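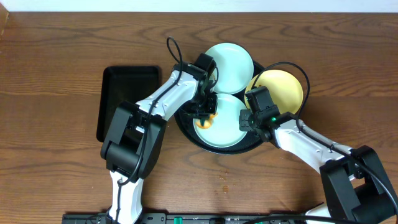
Protokoll vom Vereinstreffen der Gartenfreunde Rudareck, August

Geschrieben wieder von mir, weil ich beim letzten Mal nicht schnell genug auf meine Schuhe geschaut habe. Beginn war kurz nach 19 Uhr, wir waren 22 Leute, Idalina Correia hat die Sitzung geleitet. Das Protokoll vom Juli wurde ohne Änderungen angenommen (der Tippfehler bei den Stachelbeeren bleibt also drin, ich find ihn inzwischen ganz schön).

1. Wasser
Das war der lange Punkt. Die Pumpe am oberen Weg hat im Juli zweimal ausgesetzt, und wer seine Parzelle hinter dem Kompostplatz hat, stand abends mit der Gießkanne in der Schlange. Idalina hat zwei Angebote eingeholt. Die Firma Nusen würde die Pumpe für 1.639 Euro komplett tauschen, Einbau und Abholung der alten inklusive. Hodness will nur reparieren und konnte am Telefon keinen Preis nennen, da müsste erst jemand vorbeikommen. Es ging eine ganze Weile hin und her – ich selbst war für den Tausch, das gebe ich hier gern zu Protokoll, ich hab nämlich Bohnen da oben! Am Ende Abstimmung: Tausch durch Nusen, fünf Gegenstimmen, keine Enthaltung. Idalina ruft dort an und fragt, ob es noch vor der Herbstpause klappt. Bis dahin bitte oben nur morgens vor 8 Uhr oder abends gießen und den Hahn wirklich ganz zudrehen.

2. Hecke zur Straße
Die Stadt hat geschrieben, dass die Hecke auf den Gehweg wächst. Stimmt auch, mit Kinderwagen kommt man da kaum noch vorbei. Geschnitten wird Anfang Oktober, eine Liste zum Eintragen hängt ab sofort am Tor. Die große Heckenschere ist stumpf, ich bringe sie zum Schleifen. Wer eine eigene hat: bitte mitbringen, letztes Jahr haben wir uns zu sechst um zwei Stück gestritten.

3. Saatguttausch
Leonilde Peixoto möchte den Tausch dieses Jahr größer aufziehen und auch die Gärten drüben in der Anlage Paiva einladen. Das fanden alle gut, ich auch, die haben dort nämlich diese kleinen gelben Tomaten, an die ich seit zwei Sommern nicht rankomme.
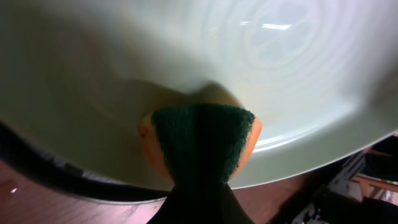
Leonilde bittet darum, die Tütchen ordentlich zu beschriften, also Sorte, Erntejahr und Parzelle. Beim letzten Mal waren einige dabei, auf denen nur »Kürbis, lecker« stand, und aus meinem sind dann Zierkürbisse geworden. Termin machen wir mit Paiva zusammen aus, wahrscheinlich im November. Offen ist noch, ob wir drinnen oder draußen tauschen. Leonilde fragt drüben nach, wie viele Leute kommen würden.

4. Kompost
Kurz, aber laut. Es liegen wieder gekochte Essensreste und Blumentöpfe aus Plastik auf dem Haufen. Bitte nicht! Der Vorschlag, den Platz abzuschließen, wurde abgelehnt. Stattdessen kommt ein neues Schild hin, den Text schreibe ich, Vorschläge gern in meinen Briefkasten.

5. Verschiedenes
– Im Schuppen fehlt die grüne Schubkarre. Wer sie hat, stellt sie bitte einfach zurück.
– Die freie Parzelle neben dem Walnussbaum wird zum Frühjahr neu vergeben, auf der Warteliste stehen zurzeit drei Familien.
– Igel gesichtet, hinten am Reisighaufen. Den Haufen also bis zum Frühjahr bitte liegen lassen.
– Den Schlüssel fürs Tor gibt es nachgemacht bei Idalina, gegen Pfand.

Schluss war gegen halb zehn. Nächstes Treffen im September, gleiche Uhrzeit, Aushang folgt. Und das Protokoll schreibt dann bitte mal jemand anderes.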